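Home | Boards | Theater & Stage | Playgoing | Search | Log in

Is the Weltiment season book worth chasing?
Started by rowG_aisle - March

rowG_aisle
Has anyone here bought the Weltiment Playhouse season book, the one covering the complete Bonutau cycle? The seller wants 26 dollars plus postage. The listing says "complete record" and gives 366 pages, and there's not one word about what's on them. I've been burned by these before. Last one I bought was mostly ads for restaurants and a welcome letter from the board.

promptcorner
I have it. Cast lists for every production, with understudies, plus the running order for the touring dates. The photos are poor, all black and white and printed on the same cheap paper as the text. But if you want to know who covered the Steward on tour, it's in there.

halfprice_balcony
"Complete" is doing a lot of work in that title. I saw all of the Bonutau plays at the Weltiment and the book leaves out the studio season altogether. Sixteen performances of the two-hander in the rehearsal room, and as far as the book is concerned they never took place.

promptcorner
It doesn't leave them out. They're in the appendix at the back, under the name of the room and not the play. I grant you it's a stupid place to put them.

halfprice_balcony
Then my copy has a different appendix from yours. Mine has a list of donors and a seating plan.

rowG_aisle
So are there two printings? The listing doesn't say which it is. It only says "1 edition."

Danzer_fan_club_of_one
Those catalog pages always say that. Somebody typed it in off the title page years ago and every other site copied it. I wouldn't trust it for anything beyond the spelling.

While we're on it, does the book say anything useful about the Danzer translation? The program credited it as "new" and I would love to know what was new about it. I had the old acting edition on my knee at the matinee and whole pages matched. They cut the ferry speech and changed "sir" to "friend" a lot.

promptcorner
There's an essay on the translation, four pages. It claims the third act was reworked from the ground up.

Danzer_fan_club_of_one
From the ground up! The third act is the one I was following line by line. I'll give them the last scene, which was different and worse.

understudy_no_more
I disagree about the last scene. The old version has her explain the letter to the audience twice. The new one trusts you to have listened. I thought it was the best thing in the whole cycle, and I say that as somebody who was bored stiff through most of part two.

halfprice_balcony
Most people round me were reaching for their coats. I don't call that trust.

understudy_no_more
That was the trains. The late one to Uvumstead was pulled that month and everybody was watching the clock. Wasn't the play's fault it ran until ten to eleven.

halfprice_balcony
It is a bit the play's fault.

rowG_aisle
Can we get back to the book? Postage is nearly half the price again and I'd like to know what I'm getting. promptcorner, does yours have anything on the back of the title page?

promptcorner
Printer's name and a line saying 3,000 copies. Nothing about a second printing. But would they bother to say?

halfprice_balcony
Mine has the printer and no number. So there we are, two printings, and the "complete" one is whichever you didn't buy.

Danzer_fan_club_of_one
Or yours is the one they sold in the foyer and his went to subscribers. The Weltiment did that with the programs too.
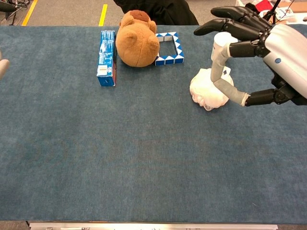
On the table.

rowG_aisle
OK, I've written to the seller and asked for a photo of the appendix and the title page verso. If it's the donor list I'm out. I can find the cast lists in the local paper if I have to.

promptcorner
The paper never printed the understudies.

rowG_aisle
True. But I'm not paying that for understudies and an essay Danzer_fan thinks is made up.

Danzer_fan_club_of_one
I didn't say made up. I said I had the text on my knee. If you do get it, please post the first paragraph of the essay. I want to see whether they name the edition they worked from - I bet they don't.

understudy_no_more
Some of us would buy it for the understudies, you know.

rowG_aisle
Seller has replied. "Book is complete as described." No photos. I've asked again.

Reply | Watch thread | Next topic | Back to Playgoing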